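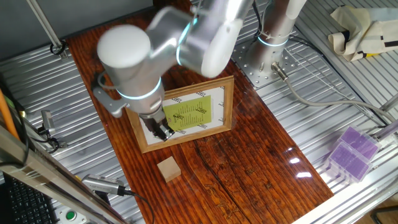 Laying a frame flat does it no harm at all, one reader of our first draft wrote, and the whole chapter could be cut to a line telling people to do so. We have kept the chapter. The reader may be right, but the claim is repeated in every handling guide we consulted and tested in none of them, and a good deal of storage advice for small framed prints rests on it.

Figure 2. Framed printed sheet lying flat on a varnished wooden table. Light wooden frame, white mat with small dark markings, green sheet with slanted rows of text.

4.2 Flat or upright

The case for flat storage is usually put in terms of weight. An upright frame stands on its lower rail, and over time the corners of that rail are said to open. A frame lying on its back spreads the load over all four sides. Put like this it sounds plain enough, and it was the view taken by the Gristance survey, which recorded 2,587 framed items in homes, schools and parish rooms and noted open corners in those kept upright more often than in those kept flat.

We are less sure that the survey shows what it is said to show. Items were sorted by how they were stored when the recorder came to the door. No one asked how long they had been kept that way, and an owner who has noticed a corner starting to gape is quite likely to move the frame. Whether such an owner lays it down or stands it against a wall is anyone's guess. The survey also left out frames on display, which in most houses are the larger share and which hang from a wire or a hook at the top, so that their load runs quite differently from either of the cases compared.

The Cirkcombe collection offers a smaller but cleaner set. It holds 500 frames, nearly all of light wood, bought in two batches from one supplier, Cisneros, and kept in the same store from the start. Half a shelf run is flat and the rest upright. The notes on condition were made by a single hand. On these notes we could find no difference in the corners worth the name. What did differ was the surface: frames kept flat carried more fine scratches on the back and on the outer edge, and the notes put this down to sliding. People drag a flat frame towards them before they lift it. An upright one they pull out by the top.

4.3 The surface beneath

This brings us to a matter that the guides pass over in a sentence. Most tell the reader to place the frame on "a clean, level surface" and leave it there. A household table is rarely what the writers of such guides had in mind. The one in Figure 2 is highly varnished, and its grain shows dark streaks, cracks and knots. How much of this can be felt by hand, and how much lies under the varnish, cannot be judged by eye, and it is the feel that matters to a frame being slid about.

Gloss brings a trouble of its own for anyone checking condition. Bright overhead light comes back off a varnished top, as it does at the lower right of the table in the figure, and scratches close to such a patch are easily missed or wrongly put down to the frame. We suspect that some of the Gristance entries marked "edge wear" were made under poor light of this sort, though the forms do not let us say which.

Loose small things are a further nuisance. The light-brown wooden cube below the frame in Figure 2 is the kind of object that a sliding frame will meet sooner or later, and a corner set down on top of one is no longer level. The Murow handling notes ask for the surface to be cleared to the width of the frame on every side. We think the rule sensible and doubt that it is followed. In a run of 100 handling records from Cirkcombe, clearing the table is mentioned in 2.

A supporter of flat storage could fairly answer that all this is an argument about tables and handling, and that a drawer lined with felt would meet every point. So it might – if the frames stayed in the drawer. The Cirkcombe records run to several moves for each item in a year, and each move ends on whatever table is nearest.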